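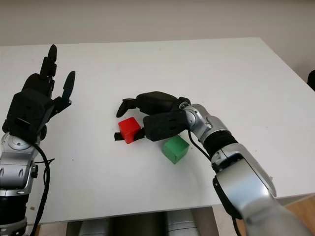

Ticket: right hand drops out mid-grasp
Opened by: Jayson Macaraeg
Status: open, waiting on parts

Hi all, me again! I've got the two arms on the bench in the shared workshop and the right hand keeps going limp on the cube job. It closes on the block, holds for a moment, then the Flenoler board throws fault 16 and every finger on that side goes slack. The left hand is fine (it's only parked, to be fair, so it isn't working very hard).

What I've tried so far:

Reseated the wrist plugs on both ends. No change.
Swapped the finger cable for the spare from Skandach. No change, and now I've got no spare.
Dropped closing speed from 700 to half that. Faults less often, still faults.
Re-ran the hand calibration five times, cold start each time. Same every time.

Reply from Trinidad Manalastas, 16:05
Sounds like supply sag to me, Jayson. Can you log the voltage at the hand while it closes, and do it again with the elbow bent in tight? If the number moves when the arm moves, it's your wiring. Also, what's it doing when it only has to push something?

Jayson Macaraeg, 18:40
Ooh, good question. I ran stacking instead, yellow on red with green left to one side, and just had it poke the top block with one finger.

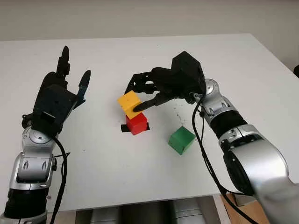 Photo: J. Macaraeg, workshop bench

No fault at all on the poke, and I left it going for 74 cycles while I had my tea. So it only trips when all the fingers pull at once. I logged the voltage as you said and it dips by about a volt with the elbow bent, hardly at all with it straight. I reckon there's a bad crimp somewhere in the forearm! I've ordered new connectors from Plirkberg, and I'll open up the right side once they land. Please leave the power supply settings alone till then.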